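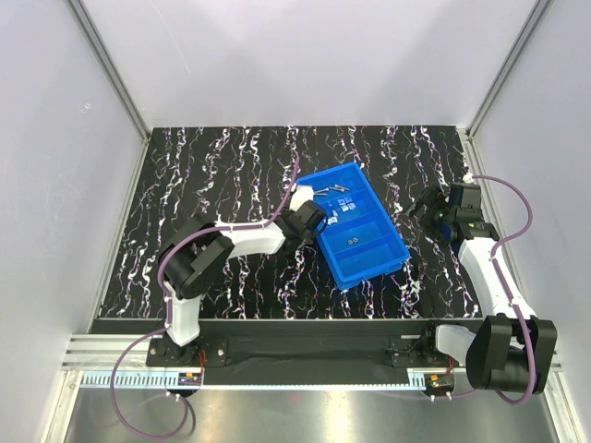
Durneo Small Parts Cell
Two-arm bench cell for research on sorting and picking up small hardware

Overview | Method | Results | Ordering

The Durneo cell is a bench-top enclosure with two arms, supplied with the sorting method developed on it at Brelstead by Oduor Chege and Njoroge Urio. It is meant for groups who study the handling of screws, nuts and similar loose parts, and who want a fixed layout so that results from one month can be compared with results from the next.

Method

The policy is trained from demonstrations. An operator guides both arms through the task while joint positions and camera views are logged together. The shipped data set holds 645 demonstrations of picking parts from the table and placing them in a divided tray, with screws and nuts in separate compartments. Demonstrations in which a part was dropped and then recovered are kept in. Those abandoned by the operator are removed.

Training uses two kinds of view. A fixed camera gives the position of the tray and the arms. A wrist camera gives the last part of the approach, where the fingers hide the part from the fixed view.

The work surface is patterned on purpose. Early trials on a plain mat gave a policy that found parts by contrast alone and failed when the mat was changed. A glossy black top with pale veins is harder: glare moves with the lamp, and a bright vein can pass for metal at low resolution. 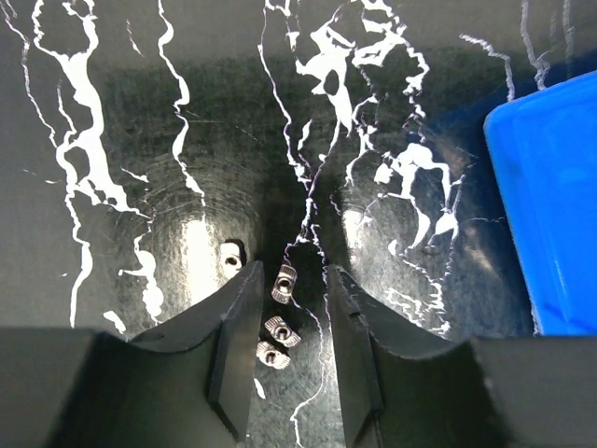

T-slot nuts are the most awkward parts in the set. A nut lying close to its neighbours leaves little room for a fingertip, so the policy is trained to push one nut clear before closing on it. The push is not scripted – it was learned from the demonstrations, where operators did the same.

Results

Each condition was run for 30 trials, in February, with the lamp moved between trials. Removing the wrist view had the largest effect, mostly on nuts. Removing the fixed view slowed placing but had little effect on picking. Trial logs are included with the data set.

Known limits

Parts resting against a bin wall are often missed. Stacked parts have not been tested.

Ordering

Order code: Erkirau 2. The Chávez controller is sold separately. Lead time is given on quotation.

Page revised Tue 5 January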